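Showroom and Housekeeping Assistant (part time)
Vestaden, furniture hall and upstairs gallery

Job reference: 382
Hours: 20 per week, over four days
Contract: permanent, after a trial period of 60 days
Positions open: 2
Reports to: Senga Galbraith, floor manager

About the job

Vestaden sells bedroom and living room furniture from a two-story hall. We need two people to keep the displays clean, tidy and ready for customers. Most of the work is dusting, polishing, straightening and resetting the room displays. You will also help customers find things and pass questions on to the sales staff.

No experience in furniture is needed. We will train you on the products we use and on how to handle painted and carved pieces. If you have worked in hotel housekeeping, a gift store or a museum, please say so in your application.

What you will do

Dust and wipe down all display furniture on your section at the start of each shift.
Clean mirror glass, including dressing table mirrors. Spray goes on the cloth and never on the glass, so that nothing runs down into the frame.
Clean carved frames with a soft dry brush. This is slow work.
Check drawers and knobs. Tighten loose knobs and report any drawer that sticks.
Dust artificial flowers and put vases back where the display plan shows them.
Wipe the balcony railing and keep the upper floor walkway clear.
Put chairs back at their tables and desks after customers have tried them.
Replace missing price cards. The cards are printed in the back office by Ridwan Wibisono.
Help unpack small deliveries. Large items are moved by the warehouse team.

What we are looking for

You should be comfortable on your feet for a full shift and able to use the stairs many times a day. You should be able to lift a small nightstand with another person. Good eyesight for detail helps, as dust in carving is easy to miss under the hall lights. You should be polite with customers, including those who only came in to look.

You must be available on Saturdays. The other three days can be agreed with Senga and will stay the same from week to week.

What we offer

Paid training in your first two weeks
A one-time payment of $500 when you complete the trial period
Staff discount on furniture and home accessories, including the Hondstead range
Work shirt and gloves provided
Free parking behind the building
Paid vacation, with the hall closed for one week in July

How to apply

Send a short letter and a list of your past jobs to Eilidh Dunbar in the office, or hand them in at the front desk in an envelope marked 382. Please include a phone number and the days you can work. A resume is fine but you do not have to have one.

Interviews are held in the hall and take half an hour. You will be shown the section and asked to clean and reset one dressing table. Murdo Crichton will be there to answer questions about the furniture. Please wear flat shoes.

Both positions start in December 2021. Applicants who are not chosen will be told by phone.

The section 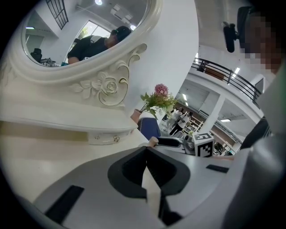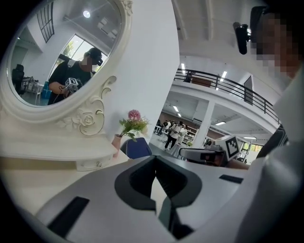 White dressing table with oval mirror and carved rose, with the hall and balcony railing beyond (both pictures).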